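Filed under: Toy Library News, Mending Table

The ring problem

By Nives Lombardi

Every toy library has a toy it cannot kill, and in Haltport ours is the stacker. You will know the type. There is a broad base, a post, and a number of rings which get smaller as they go up, in theory. In practice they get smaller as they go under the sofa, into the pushchair, and home with a family in Trillalmont who ring us in November to ask whether we have lost one.

We have now had stackers back without the top ring, without the bottom ring, and on one occasion without anything except the post, which had been returned in its bag, on time, with the card filled in. I admired that. The card said "all present".

So the mending table spent its last session on stackers and nothing else. Rachid Amrani brought his biscuit tin of spare rings, which he has been filling for longer than the library has had shelves, and tipped it out with some ceremony. There were 16 rings in it. Two of them fitted something we own.

The difficulty, for anyone who has not given an evening to it, is the hole. A ring can be the right colour and the right thickness and still sit halfway up the post like a hat on a bottle. File the hole out and it drops down nicely, then slides off the first time a toddler tips the thing over, which by my reckoning is inside seven seconds. Rachid holds that a bit of looseness is good for a beginner. I hold that Rachid does not have to crawl round after them at closing time.

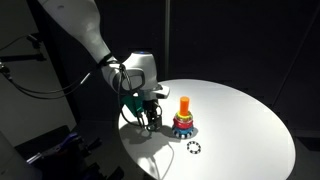
Then there is the matter of order. Grown-ups cannot leave a stacker alone. Put one down in front of a parent and a child, and the parent will have it sorted big to small while the child is still chewing the top piece. We had a long talk about whether a stacker should go out on loan stacked or in bits, and agreed, after two pots of tea, that it should go out stacked, so that whoever takes it can see what they are meant to be bringing back. It can come home however it likes, provided it all comes home.

We are also giving up on matching sets. If your red ring turns up sitting on a blue one from a different maker, please do not write in. The children have not complained. The only objection so far came from a grandfather in Plallatwood, who felt the yellow was "not in keeping", and he has been offered a place at the mending table.

A few small requests, then. Have a look down the side of the car seat. Wash rings in soapy water and dry them before they go back in the bag -- a damp bag in a warm cupboard is an education. If you find a ring and have no idea whose it is, it is ours, and Rachid's tin is on the counter. And if you borrowed stacker 1686, the big one, you have had it since your eldest was sitting up. I gather she has started school. Keep the bag if you must, but we would like the toy.

Next session is jigsaws. Bring your own biscuits, as the tin is full of rings.

14 shares | 3 comments

More from the Toy Library
Puppets: a note on washing
Rawat Hall cupboard keys, again
What we will and won't take as donations
Wooden trains and the great coupling shortage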